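Textiles for Beginners – Week 3: Why Knits Stretch
Elif Naz Gündoğdu
4 min read

Last week we pulled threads out of woven scraps, so you know a weave is just yarns crossing over and under. Knits are a different animal! One yarn loops through itself, row after row, and those loops can open up sideways when you tug. That's why your T-shirt goes over your head without a zip (and why a shirt cut from bedsheet cotton wouldn't).
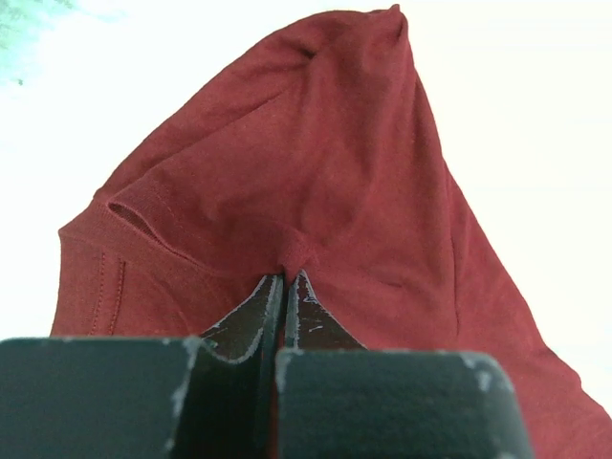

Now, stretch is only half the story – I care far more about recovery. Take your strip of jersey, mark 300 mm on it, pull gently, let go and measure again after a minute. Mine came back a bit long, which is pretty normal for plain cotton. Try it across the width as well and write both numbers down, please, even if they look odd.

For September, bring one old knit you don't mind cutting up. Ribbing from a cuff is lovely if you've got it, and we'll look at curling edges too.

42 shares · 34 comments

Related
Week 2: Warp, weft and a pile of fluff
Week 4: Ribs, cuffs and curling edges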